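# Memby – Hockey Picks Data

Memby holds the weekly picks lodged by members of the Jovivora hockey pool. Each of the 400 rows gives the game, the side picked and the points spread. Atif Afridi maintains the files. 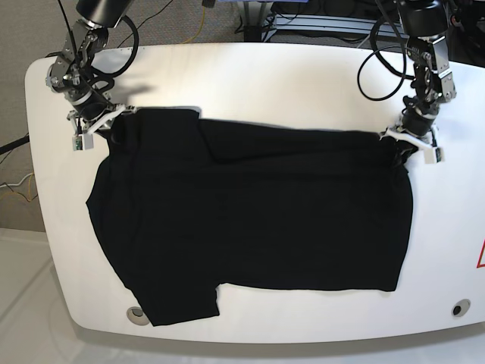
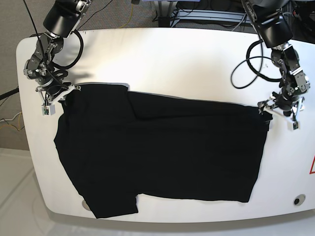
Picks are locked 2 hours before faceoff and cannot be changed afterward. The member with the best record at the close of November receives a black T-shirt, much like the garment on the white table, and a credit in the `winners` file. Ties are settled by total goals.

Last revised: 2020-07-31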